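# Can a robot do the boring picking and packing yet? (also: my laundry)

**Gunvor Halvorsen**, posted 2023-06-08

Okay so my brother-in-law and I run a little shop out of a rented unit, and a big chunk of our day is taking molded plastic parts off a shelf and standing them up in totes for shipping. That's it, that's the job. I did the math one night and one full-time person is 2080 hours a year, and I got a bit sad thinking how much of that is me with my arm in a tote.

Everybody on my feed seems to think humanoid robots are about to do this stuff. Are they? I'm not asking whether a robot can do a backflip. I want to know if it can pick up an awkward curvy piece of plastic and put it in a slot without me standing there. And if it can do that, why can't I buy one that folds towels? My entire home automation is a robot vacuum that cost me $439 and eats phone chargers.

We looked at a fixed arm from Vorkon back in January but our parts change all the time and the guy kept saying "fixture" until I hung up (politely!).

## Ulla Solheim

Sort of yes for the shop, no for the towels, in my opinion. I did three years on a packing line before I moved over to maintenance, so I get the arm-in-a-tote feeling!

Your job is a pretty friendly one for a machine. Rigid parts, same shape over and over, a shelf and a bin that stay put. The shape is where it gets annoying. A curvy shell with ribs and a rim doesn't give you one obvious place to grab, and then you have to tip it up on end and get it down beside its neighbors without knocking them. You do all that by feel while thinking about lunch. The robot has to work out where the edge is every single time, and its own hand blocks a lot of the view.

Look at what the two hands are up to in these. The right one is on the part and the left is just held open, which is more or less how I carried coffee on the line. So when you're comparing it to a person, ask whether it's working one-handed, because you probably grab with both. And ask for long uncut video before you spend a cent. Stills (and short clips) won't tell you how many it drops or how long each one takes.
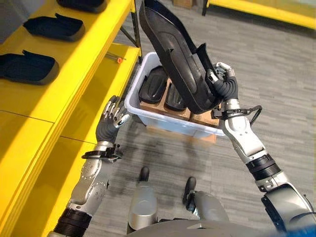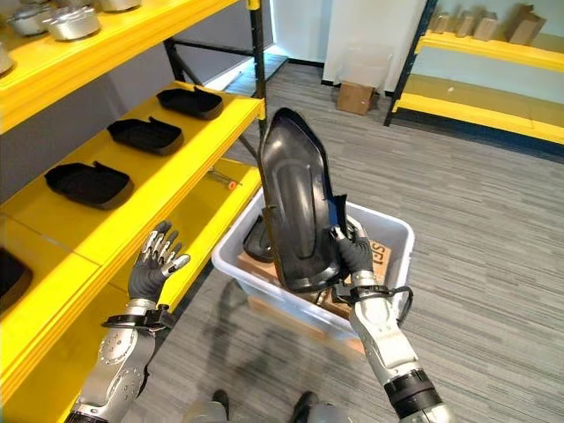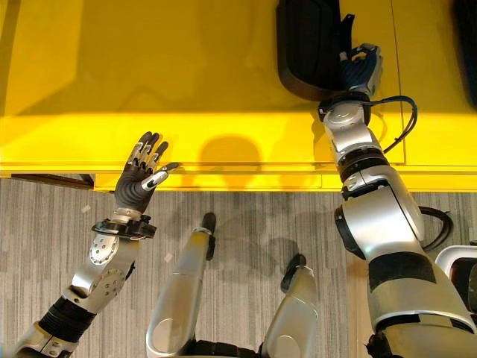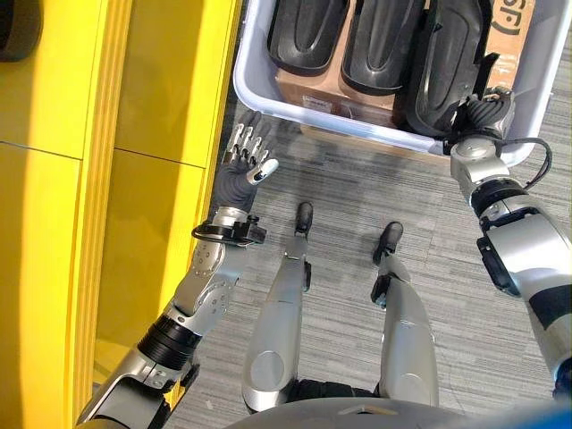 ## Aravind Sastry

Agree with most of what Ulla said, but I'd look at the bin before I looked at any robot. Cardboard dividers are great for this. They hold a part upright and give it a place to go. If you're dropping parts into a bare tote right now, fix that first, it'll help you too and it costs next to nothing.

Also think about reach. Top shelf to a bin on the floor is a long trip and a lot of bending for anybody, metal or not. We put our totes on a stand at waist height at my last place, Cadero, and our packers got quicker the same week with zero robots involved.

Towels are floppy, and floppy is hard. A towel is a different shape every time you pick it up. I'd keep folding.

## Ottar Kristiansen

get a different vacuum lol

mine goes around the cords, 2 years now. no idea about the plastic stuff, sorry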